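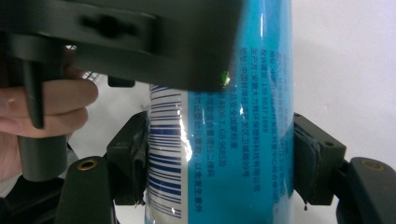 Pillard Community Pantry will accept donations of packaged food and household goods until 16 November. Labels in any language are welcome. A blue bottle with a barcode and small Chinese print, for instance, will be sorted by our language team.

Yulan Yu coordinates label checks at the Usik Street centre — please leave wrappers on.

Last year the pantry filled 1000 hampers. Our goal this November is 3000.

Enquiries about bulk donations may be directed to Lukian Onyshchenko.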